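# Setting Up a Small Open Shelf for Mugs and Cloths

Open compartments collect clutter quickly. The method below assigns one kind of item to each compartment and keeps the countertop next to the unit free for work.

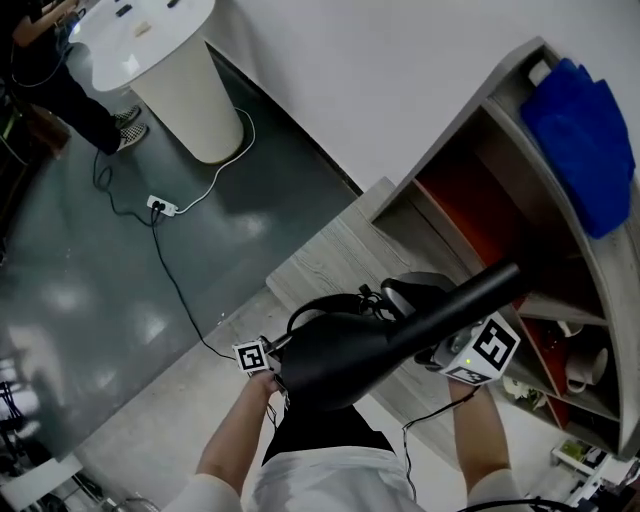 Set aside 20 minutes. The steps assume a freestanding unit up to 600 mm wide, such as the Kovbridge or the older Urkow, placed at the end of a counter.

## Before you start

- Take everything out, starting at the top.
- Wipe each compartment with a damp cloth, then a dry one. Painted or colored interior panels show streaks, so dry those twice.
- Check that the unit does not rock. Shim the low corner if it does.

## Loading order

1. **Bottom compartments.** Place small, sturdy items here. Leave out glass if the unit stands in a walkway.
2. **Lower and middle compartments.** Store mugs upright, with handles turned toward the open side. White mugs are easy to spot against a bright panel. Limit each compartment to 4 mugs and do not stack them.
3. **Top shelf.** Reserve it for light, soft goods. A folded cloth works well, with one small container beside it. Heavy items up here make a narrow unit tip more easily.

## Folding the cloth

Fold in half lengthwise, then in thirds. Put the folded edge to the front. If the cloth sticks out past the shelf, fold once more – a hanging corner will catch on a sleeve.

## Clearances

Leave 6 mm between the unit and the wall so it can be pulled out without scraping the paint. If the sides are curved, measure at the widest point.

Baek shelf liners fit most units of this size. Cut them slightly short at the front edge. The Burnstead version has an adhesive back and is harder to remove – test it in a bottom compartment first.

Repeat the wipe-down monthly. Reload in the same order.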